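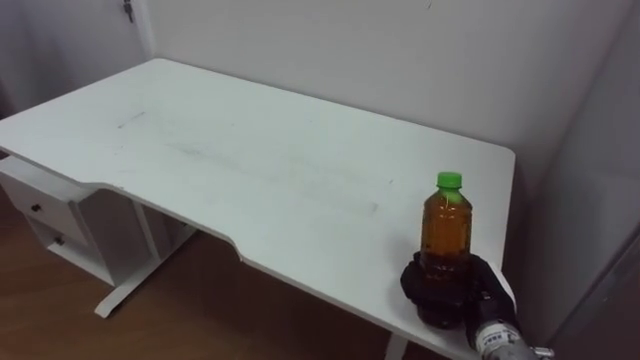
When does a tenant's notice to leave take effect?
A notice takes effect on the day the landlord receives it. The date written at the top of the letter has no bearing on the matter, and neither does the postmark.

Unit 4: Ending a Residential Lease
Instructor: Treasa Quinlan

Students should read pages 20 to 31 of the course reader before the April session. The reading covers fixed terms, month-to-month terms and the duty to return a deposit.

A fixed term ends on its last day without notice unless the lease says otherwise. A month-to-month term continues until one party gives written notice of the required length.

Practice problem. Saoirse Horgan rents an apartment in Mallthorpe by the month and has paid a deposit of $600. Her lease requires 30 days' notice. She mails her notice on the first of the month, and it reaches the landlord on the fourth. State the earliest date on which the lease may end, and explain whether rent is owed for the days between mailing and receipt.

Written answers are limited to one page and are due at the start of class.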